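The trouble with the lever: what door hardware does over ten winters

10/4/25

Interior door handles are among the most frequently operated mechanical devices in a building and among the least frequently inspected. In the Orkmont office block, a four-storey building finished in the last decade with the same lever set on every internal door, the maintenance log shows 101 handle-related work orders over a two-year period. Loose levers account for most of them. The rest are divided between latches that fail to retract, latches that fail to throw, and thumb-turns that have parted company with their spindles.

None of these faults is unusual, and most can be corrected in a few minutes with a hex key. The interest lies in how they are distributed. Doors along the same corridor, hung on the same day from the same pallet, can differ in wear by a factor of five. Traffic explains part of the difference. Humidity, closer settings and the condition of the frame explain a good deal more.

How a lever set carries load

A lever handle is a short beam fixed at one end. Pressing down near the tip produces a torque at the spindle, which turns the hub of the latch case and draws the bolt back against a spring. In a well-made set the lever is held level by a second spring inside the rose, so the latch spring has only the bolt to return. Cheaper sets omit the rose spring, and the latch case carries the weight of the lever for its entire life. A lever that sits a few degrees below horizontal at rest is usually in this category.

The rose has two jobs. It covers the bore in the door, and it transfers side load from the lever into the face of the leaf. People do not press levers straight down. They pull outward while turning, lean on the lever while shifting a bag, or hang a coat from it. Through-bolted roses, where screws pass from one side of the door to the other, handle this well. Roses fixed with wood screws into a hollow-core door rely on a thin skin and whatever blocking the manufacturer put behind it.

At Orkmont the blocking was adequate on three floors. On the top floor, where a late substitution was made, it stopped 13 mm short of the upper fixing. Every rose on that floor has since been through-bolted.

Square plates and round ones

Square roses became the standard choice for commercial interiors some years ago and remain so. Mechanically they are equivalent to round ones. In practice they are less forgiving, as a square plate that has rotated by one degree is visibly crooked and a round plate in the same condition is not. Technicians who look after both report more callouts for the square pattern, and part of that difference is appearance only.

There is also the matter of cleaning. Brushed stainless steel has a grain, and residue from spray cleaners settles into it. Wiping across the grain leaves a haze that catches the light, and over several years can leave fine scratches that hold more residue. The instruction sheet supplied with the Bravo lever set, used throughout Orkmont, says to wipe along the grain with a damp cloth and dry immediately. Chlorine-based products are specifically excluded. The cleaning contract, when it was checked, called for one.

Pitting had started on 80 levers by the time the contract was amended. It was shallow and confined mostly to the underside, where liquid collects and dries slowly. The affected levers were polished in place and put back on the ordinary schedule.

Touch and habit

Cleaning frequency rose sharply in most public buildings several winters ago and has not fallen back to its earlier level. User habits changed as well. Some people now work a lever with an elbow, a sleeve or a paper tissue, and each method applies force differently from a bare hand. An elbow strikes the end of the lever from above, often harder than needed. A sleeve slides. A tissue reduces grip on smooth metal, and a common response is to brace the other hand against the leaf.
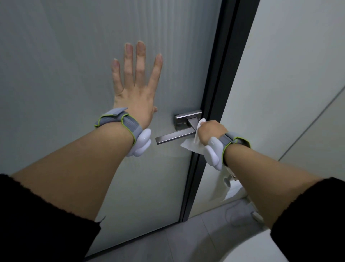

Latch, strike and frame

Complaints about handles are often complaints about something else. A lever that feels stiff may be attached to a perfectly good latch case whose bolt is jammed against the strike plate. The test is simple: operate the lever with the door open. If it moves freely, the handle can be left alone and attention turned to the frame.

Timber frames move with the seasons. In the Didwood library, a brick building heated by hot water radiators, relative humidity indoors drops steeply once the boilers are running in December. The frames shrink, the gap on the latch side widens, and doors that stuck all summer start to rattle. The reverse happens in late spring. Staff there used to file the strike plates each summer to stop the sticking, with the result that by the following winter several doors would not stay shut at all.

The present practice at Didwood is to fit adjustable strikes and move them twice a year. The adjustment takes one screwdriver and, with the door propped, less than five minutes. A pencil mark on the frame shows the winter position and a second mark the summer one.

Weatherstripping and acoustic seals complicate matters. A compression seal pushes the door back toward the opening side, which loads the latch bolt against the strike at all times. The user must overcome that friction every time the lever is turned. Where a seal has been added after the handles were chosen, a heavier latch spring is sometimes fitted to make sure the bolt throws, and the operating force goes up again.

Closers

The door closer is the other common source of trouble. A closer set too strong slams the leaf, and the shock passes through the latch into the fixings of the rose. A closer set too weak leaves the bolt resting on the lip of the strike, and users learn to pull the door shut by the lever. Both shorten the life of the set.

Closing speed and latching speed are controlled by separate valves on most units. The fluid thickens in cold weather, so a closer near an exterior vestibule that was adjusted in July will be sluggish by midwinter. A quarter turn is normally enough. Valves should never be backed out past the face of the body - the fluid will follow, and the closer must then be replaced.

Brolent, a training centre with 175 doors on closers, checks the valves each spring and fall. Its records show that callouts for loose levers dropped by half in the year after the checks began, with no change made to the levers themselves.

A reasonable schedule

For a building of moderate traffic, an annual pass is sufficient. Set screws on the lever neck are tightened first, then the rose fixings, in that order, with the lever held level. The latch face is cleaned and given a dry lubricant. Oil and grease are avoided on the bolt, where they collect dust. Hinges are checked for sag, the strike for bright wear marks, and the thumb-turn, where fitted, for play.

Levers that come loose again within three months should be taken off and the spindle measured. A spindle cut too short engages only part of the lever socket and will round it out, and no amount of tightening will cure that. Replacement spindles are inexpensive and are generally sold in one long size, to be cut to suit the thickness of the door.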